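Vitard opens cable repair and reuse counter at Grustholm

1/12/22

Vitard has opened a counter at its Grustholm shop where people can bring in computer and charging cables to be checked, tidied and put back into use. The counter is at the rear of the shop, next to the parts desk, and is open during normal shop hours.

The service follows a trial at the company's Pradmont branch which began in August. Over the trial, customers handed in 2,953 cables. Many had no fault and had been put in a drawer when the device they came with was replaced. Those in working order were labelled and offered for sale at a low price or given to local schools.

What the counter offers

Customers can have up to 4 cables checked per visit at no charge. Staff look at the plug, the casing and the point where the cable meets the plug, then test the cable for power and data. Cables that pass are returned with a paper tag giving the type, length and date of the check. Cables that fail can be left for recycling.

The counter also sells ties, clips and sleeves for keeping desk cables in order. Packs of 100 cable ties are available in black and white.

Fixed cables at desks and workbenches

Vitard will also take bookings from offices and workshops that want their fixed cabling sorted out. Spare lengths are removed, the remaining cables are run along a panel or table leg and held with ties, and each plug is left with enough slack to reach its socket. In the Pradmont area, 58 desks and benches were done in this way during the trial.

Where both older and newer USB cables are in use, staff sort them by type first. A blue tongue inside the metal shell of a USB Type-A plug marks it as USB 3.0.
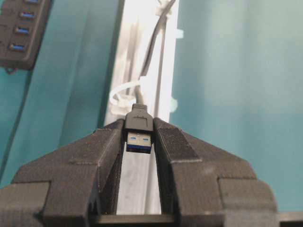

Bookings and prices

Bookings can be made at the Grustholm or Pradmont shops. Prices depend on the number of desks and are given after a short visit. Ties and clips are included.

Storage boxes for spare cables are supplied by Kozan and can be ordered at the same time. Delivery is to the shop only.

About Vitard

Vitard sells and repairs small electrical goods and computer parts. It has shops in Pradmont and Grustholm.

Press enquiries: please contact the Grustholm shop.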